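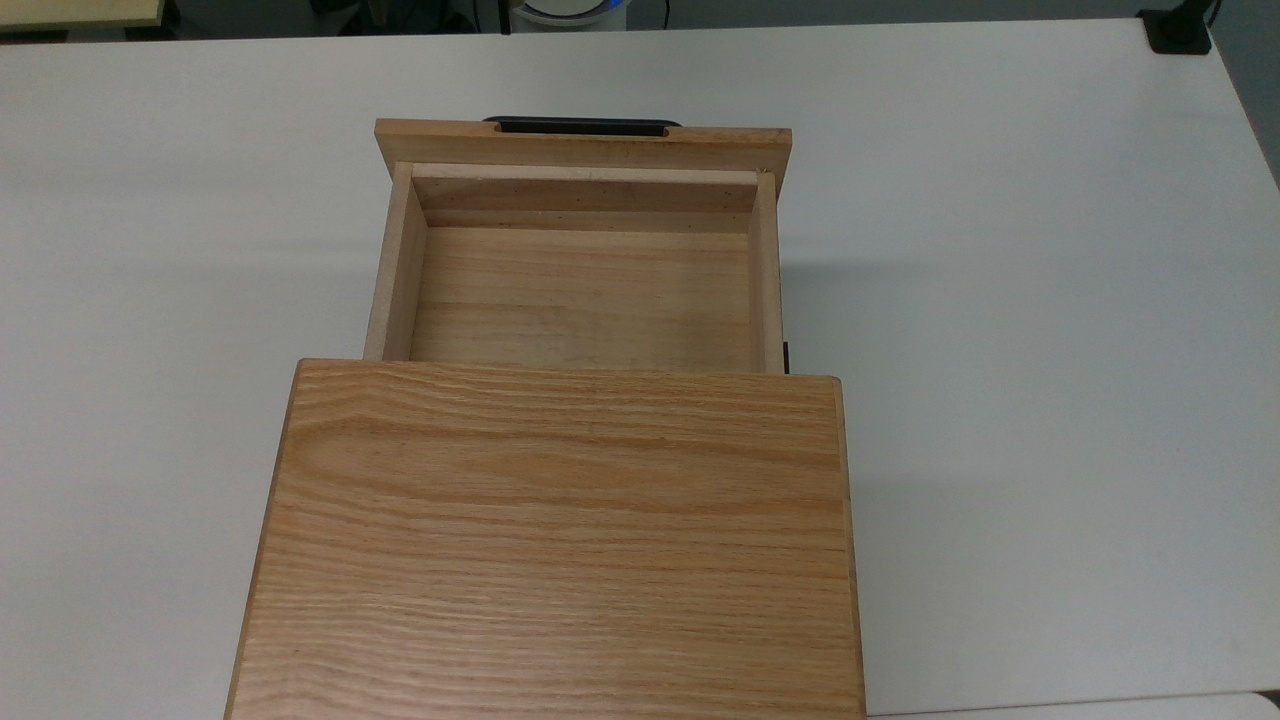
*Mathebula workshop, upstairs — September*

**Minutes, small furniture group**

Started at 4, Evangelia Margaritis in the chair. Last month's minutes approved with one spelling fix (Previsero, one s).

**Oak drawer cabinet.** Lots of love for this one! Everybody liked the wavy grain on the top, and the warm honey color looks great on a white table. The drawer floor is a paler wood with a much quieter grain, and we went back and forth on whether to stain it closer to the top. Decision: leave it pale. It's a nice surprise when you pull the drawer out, and small things are easier to find against it.

**Finish.** Tromport oil or Bukix wax, still open. Evangelia will do test pieces in both, sanded to 400 on one half and 800 on the other, and bring them next time. Please don't touch them with coffee hands.

**Dividers.** Two people want them, one wants a plain tray. Agreed to make them lift-out so everyone gets their way — cardboard mock-up first.

**Previsero fair.** We have a table! Cabinet goes at the front, drawer open. Price tag wording to be settled by email.

**Money.** Balance is $2,028 before the oak bill.

**Any other business.** The good clamps are back on the rack, hooray. Closed at 5:15.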